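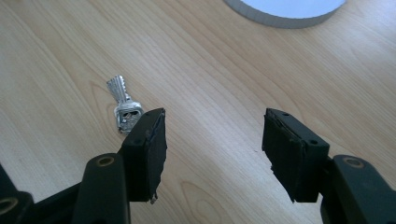

Full house for the Druketti open day

What a turnout! The Druketti workshop opened its doors on 21 June 2021, and by teatime 81 of you had been through to try the hand-held grippers and ask very good questions.

The small key was the favourite by a mile. Picking up a mug is easy enough, but a key lying flat on a table gives the fingers hardly anything to hold, and plenty of grown adults went back for a third go. Vega Sepúlveda, who ran the table all afternoon, showed people how to come in low and close slowly across the blade (much harder than she makes it look).

She also talked us through what happens next. Every attempt made by hand helps to teach the robot arm, and the team has 400 goes at the key so far. The arm itself had its turn at 2 pm, and there was a proper cheer when the key came up off the wood.

The pads on the fingers take a real battering, so Vega brought a few types to squeeze and compare. The softer ones grip well but fray sooner.

The next open day is in August, over at the Ortuño building. Entry is free, and children are welcome with an adult.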